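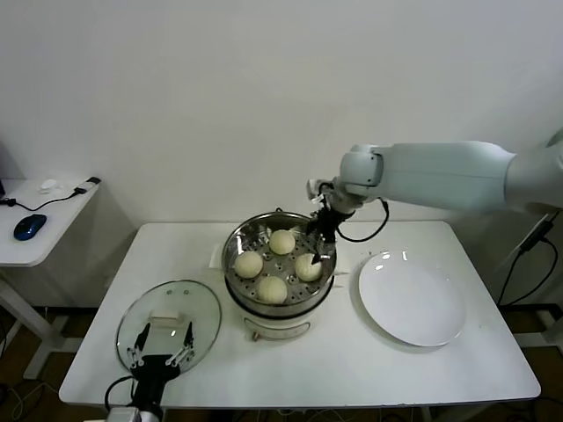
Nathalie Baert在上周的讨论区里问，既然两只手各有各的活，为什么不干脆写两个独立的控制程序，各跑各的，最后对一下时间就好，何必要弄一个统一的任务层出来，把大家都绕晕。

这个问题我在回帖里只答了两行，答得太急，心里一直过意不去，所以这一讲就从它讲起，讲得慢一点，同学们多担待。

第七讲　双臂任务的感知、规划与控制接口
讲义整理：Aurora Prata
配套代码：课程仓库中的 kioko 目录（任务层）与 binton 目录（感知层）

一、先回答Nathalie

两个独立程序的做法，在某些任务里完全够用。比如左手在一边码盒子，右手在另一边拧瓶盖，两边的工作空间不相交，物体也不交换，那真的各写各的就行，我自己也这么干过，省心得很！

可是蒸包子这个任务不一样。盖子的位置决定了右臂能不能进蒸笼，右臂在蒸笼里的时候，左臂拿着盖子就不该往中间来；盘子放在哪里，又决定了右臂退出来以后往哪边走。这些条件如果散落在两个程序里，就会变成一堆“等零点几秒”的语句。这种语句写的时候很痛快，过两个月再看，连自己都不知道当初为什么等（我电脑里现在还有一份，舍不得删，也不敢跑）。

所以Kioko里面只有一份世界状态，两条手臂都从它那里读，也都往它那里写。状态里存的是“盖子在桌面上”“蒸笼可进入”“右爪持物”这一类判断，每个判断后面挂着时间戳和置信度。手臂要动之前先查前提，动完了再提交结果，提交不等于成立，还要等感知层确认，这一点后面第四节会细说。

二、感知：亮的、透明的、带孔的

做课程设计的同学十有八九会在这里卡住，请不要灰心，大家都卡过。

先说玻璃盖。深度相机看玻璃，常常看到的是玻璃后面的桌面，于是点云里那一块就像没有东西一样。我们的做法是不去重建玻璃，而去找边上那圈细细的金属和中间的白色提手，两样都找到了，盖子的位姿就基本定下来了。提手是长方形的，它的长边方向直接给出夹爪该转多少度，比拟合整个圆盖可靠，因为圆是没有方向的，绕着中心转多少度看起来都一样。

再说不锈钢蒸笼。笼壁会反光，包子的影像会映在内壁上，分割网络偶尔会多报一个出来。Thijs Postma去年给Binton加了一个很朴素的过滤：候选物体的中心必须落在笼底平面以内，并且高度要合理。听起来像土办法，效果却出奇地好，后来我就一直留着。

笼底那些圆孔本来是麻烦，因为深度图在孔的位置会跳。但它们排得整齐，反过来可以拿来校正笼底平面，包子之间露出来的孔越多，平面就越稳。练习里给了一组数据，共217帧，请大家自己试一试，先用全部像素拟合，再用去掉孔以后的像素拟合，把两次的法向量画在一起看看。

最后是包子。颜色浅，表面光滑，放在白桌子白墙前面，对比度低得让人叹气。这里建议先把感兴趣区域限定在蒸笼内部再做分割，不要拿整幅图去做。Maarten Leemans在旧版本里试过整幅图的做法，盘子也被当成了一个很大的包子，这段录像我上课会放。

三、规划：先拿哪一个

拿包子的次序，初看好像随便，写起来就知道不是。夹爪要伸进笼里，手指外侧需要空间，旁边那个包子也需要空间，笼壁更不会让路。

Kioko里给每个候选抓取打分，分数由三项相加：到笼壁的余量，到相邻包子的余量，以及从当前关节角过去要走的路程。权重写在配置文件里，默认值是我手调的，谈不上有什么道理，欢迎大家调得更好。靠近右臂这一侧的包子路程短，往往先被选中；拿走一个之后，余量要重新算，不能沿用旧表。去年有一组同学把分数缓存了，结果规划器一直以为那里还有个包子，绕来绕去，看得人又好笑又心疼。

进笼的路径分两段。上面一段交给采样规划器，自由一些；从笼沿高度开始往下那一段，一律走直线，手腕姿态锁定。请不要为了省时间把两段合并，合并以后手腕会在笼口附近转动，而那正是最不该转的地方。

还有一样东西规划器看不见，就是线缆。机械臂腕部外面走的线会绕出一个弯，模型里没有它。我们用一个稍微放大的胶囊体把手腕和线缆一起包住，粗是粗了点，不过好歹给它留了位置。

四、控制：碰到以后怎么办

包子是软的，用位置控制去夹，开口设大了夹不住，设小了就捏扁。所以夹爪闭合这一步用力限制：慢慢合拢，电流到阈值就停，再把停下时的开口宽度交给任务层。宽度在合理范围内，任务层才会把“右爪持物”记为候选；等手臂抬起，感知层看到笼里原来的位置空了，才记为成立。

前面说提交不等于成立，就是这个意思。早先我们没有第二步确认，夹空了也会高高兴兴走到盘子上方，松开手，再回来拿下一个，日志里全是成功。Jasper Van der Linden翻日志的时候问我，盘子怎么还是空的，我一时竟答不上来。

左臂对着提手时，两根手指张开的量要比提手略宽，对正以后再合。对正的误差如果偏大，宁可退回去重新看一次，也别硬夹，玻璃滑起来很快。

五、练习

1. 运行 kioko 自带的仿真场景，种子固定为548，把任务图导出来，标出哪些边需要两条手臂共同满足前提。
2. 修改抓取评分的权重，让规划器先拿最靠后的包子，并写一段话说明笼壁余量发生了什么变化。
3. 在夹爪闭合之后人为注入一次“夹空”，检查你的任务层能不能发现。发现之后是重试还是换下一个，由你决定，写清楚理由就好。
4. 选做：把Nathalie提的两个独立程序的方案认真实现一遍，和统一任务层比较。如果你做出来比我的还简洁，我会很高兴，下一讲就请你来讲。

报告写成中文或英文都可以，图请附上坐标轴单位。仿真环境装不上的同学，先看仓库里的安装说明，再来答疑时间找我，带上报错的完整文字，截图只截最后一行的话我也看不出什么来。七月的实机时段另行通知，每组可以预约2次。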